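Pakby Bedroom Notes: Data Card

Version 3. Maintained by the Pakby documentation office.

Summary

Pakby Bedroom Notes is a set of 830 written records on the care and arrangement of bedrooms shared with household pets. Each record covers the bedding in use, the placement of any pet bed, and the order in which items are cleared before the bed is made. Records were collected in 11 homes.

Scope

Pet beds placed on top of a larger bed are recorded as separate items, including those whose fabric matches the duvet. A resting animal is noted and left where it is.

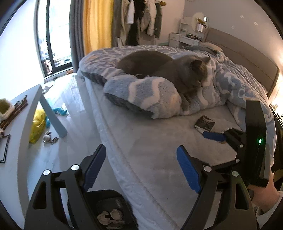
Vaida Avotiņš has asked that blankets folded near the headboard be listed apart from the duvet, as the two are washed on different schedules in most homes. The change will be applied in the next version.

Known limitations

In 17 records the mattress topper is entered as a blanket. Corrections are pending.

Terms of use

The records may be used for study and teaching. Requests for other uses should be sent to the office in writing.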